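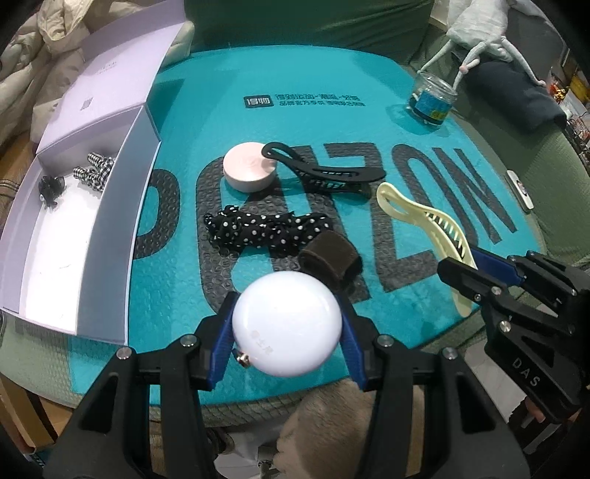
Tratell is a word list of household talk, gathered from letters, shopping notes and kitchen-table recordings that families in Prellport were kind enough to share. It holds 834 entries so far, each with a spelling, a plain meaning and a sentence showing the word at work. Sofa, couch and davenport each get their own entry, and a sage-green upholstered one like this would be filed under whichever word the speaker used — we never merge them, however tempting it gets.

What's in the folder

entries.csv has the words themselves, and sources.csv tells you which of the 122 source texts each came from. There is also a small file called doubtful.csv, with 49 words we couldn't pin down and would dearly love help with!

Known gaps

Garden words are thin, and so is anything to do with sewing. The Liepiņa letters were added in December and 18 of them still need a second reading, so please go gently with those.

Using it

Help yourself for teaching, research or plain curiosity, and do mention Zirkero, our little press, if you print any of it. Corrections are welcome in the issues tab — a line or two is plenty.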